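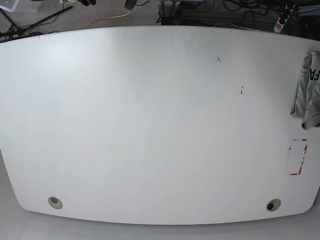
Cloth is among the hardest things a robot can be asked to handle. A mug keeps its shape when it is lifted, and a program that knows where the handle is will still know a second later. A shirt dropped on a table can settle in more ways than any engineer could list, and each touch changes the problem. At the Brestdale laboratory of Plutix, a research group led by Santeri Vainio has spent the past year on one narrow part of that problem, which the group calls first contact: where a machine should take hold of a piece of fabric about which it has been told nothing. The view from above is the only one the method receives. A gray cloth lies bunched near the right side of a white tabletop, with the letters FA showing in black and a worn outline in red and white a short way below it. From a single view of this kind, the software must choose one point and one direction of approach.

The usual answer in the field has been to search for a corner. Corners are useful because a garment held by one will hang in a fairly predictable way. They are also easily lost. In a crumpled pile, a corner may be tucked beneath several layers, and a fold can imitate one closely enough to mislead a trained model. Systems that insist on a corner tend to lift, drop and look again, sometimes many times over, before any useful work begins.

The method developed at Brestdale, named Nudico, sets a more modest goal. It looks for any raised fold that can be pinched without catching the layer beneath, and it ranks the candidates by how much of the cloth is likely to open out once lifted. Finding a corner is left to the second grasp, when the fabric is hanging and more of its edge is exposed. Vainio describes the change as a matter of order. "We were asking the hardest question at the moment when we had the least information," he said.

Printed lettering proved an early difficulty. Dark characters on pale fabric produce sharp edges, and the first version of Nudico often took the stroke of a letter for the shadow of a fold. The group considered using only plain garments but decided against it, on the grounds that few households own only plain garments. Instead, the training set was extended with printed shirts and towels, and the model was required to estimate height separately from brightness. The same change reduced errors caused by scuffs and marks on the work surface, which are no longer cleaned away before a trial.

The results were measured over 329 trials with items that had not appeared in training. Nudico secured a single layer on the first attempt in 237 of them. Most of the remaining trials ended in a double grasp, in which two layers were lifted together. Thin synthetic fabrics accounted for a large share of these, and the group does not regard the matter as solved.

A second test site at Maksymiv has been repeating the work since October with a different table and different lighting. Vainio considers this the more important exercise. A method tuned to one room can fail in the next for reasons as small as the color of a lamp, and the group has agreed to publish both sets of figures together, whether or not they match.

There are limits to what has been attempted. Nudico does not fold, sort or identify garments, and it works with one item at a time. Seven categories of fabric are covered at present. Knitted wool is excluded, as the stretch of the material defeats the height estimate, and so is anything with a zipper. The next stage will place two overlapping items on the table and ask the software to lift only the upper one — a task that the current model performs poorly.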